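We use cookies to remember your preferences. Accept / Manage settings

Friday, late

Rain until lunch, then gray and still. I got up at the usual time and the kitchen radiator was off again, so I ate standing by the stove. Oatmeal, the last of the raisins.

Walked to Cernora in the morning to ask about the seed potatoes. They had sold out of the early kind and the woman at the counter said there would be more next week. I bought onion sets and a roll of green twine and came home with wet cuffs. The bag split on the hill. I picked onions out of the gutter for a while and a man with a dog helped me with the ones that had gone under a parked van.

The plot at Deschamps is number 60. I have had it for four years and the lower end still floods. I had meant to dig the drain today, but the water was over the path by the time I got down there, so I worked on the upper bed and left the rest. Two rows of onions in, one row of broad beans tied up. The beans have black spots on the lower leaves. I took off the worst ones and put them in the trash, not on the heap. Last year I put them on the heap and I think that was a mistake.

The garlic looks good. I pulled one to check and it was small but properly divided, so I will leave the others until the tops go yellow. The rhubarb is finished for the year, and I cut down the flower stalk that I should have cut down a month ago.
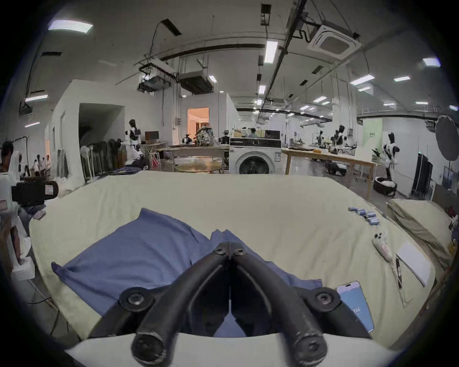 Sendance Allotment and Garden Club -- Members' Diaries

Home by four. Bath, then soup. The letter from Javent had come, and it is what I expected: the water charge for the plots goes up to 16 a month from the summer. I don't mind paying it, but the tap at our end has dripped since the winter and I have reported it twice. I wrote back and said so. The first draft was rude, so I wrote a second one, shorter, and put it by the door to mail tomorrow.

Did the accounts for the plot while I had the pen out. Total spent since I took it on is 481, and the shed was most of that. I did not try to work out what the vegetables were worth. The plum tree has paid for itself, I am sure of that much, and the squash never will.

My knee is sore from kneeling on the board. I should buy a proper pad -- I say this every June and then don't do it. Folded sacking does the job until it gets soaked through.

Read a few pages of the book on soils before bed. The chapter on clay says to wait and not to walk on it, and I had spent the whole afternoon walking on it. Tomorrow I will lay the old planks along the upper bed and stay on those. If it dries out by the weekend after, I will start the drain from the fence side, where the ground is higher, and work down.

Things to take: planks, the short spade, a flask, dry socks. Also the key to the shed, which I left on the hook today and had to manage without.

Contact the club | Copyright Sendance Allotment and Garden Club | Back to top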